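4.2 Who gets through the door

I'll admit I went into the Dolitz building expecting the card readers to be the weak spot. We'd fitted Brorkex units on the two main entrances and left the old keypads on the side doors, and over the spring I logged 1702 entries by hand (my wrist still remembers it!). The readers behaved themselves. People holding doors open for each other was where the trouble lay, and most of it happened at the side entrance by the bike racks.

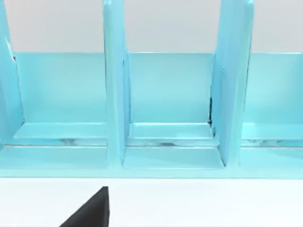 Figure 3. Rendered view of a light blue rack with tall upright dividers.

So we tried a door-held alarm, set to go off after a short delay, much as Meijer suggests for shared offices. Staff hated it for a fortnight and then mostly got used to it, though the night cleaners never did, and I can't blame them with all those trolleys. We ended up giving them a longer delay on their own cards. The Hividness software lets you do that per group, but the menu is buried and it took me two goes to find it. I come back to the cleaners' cards in section 5, where the lost ones are counted.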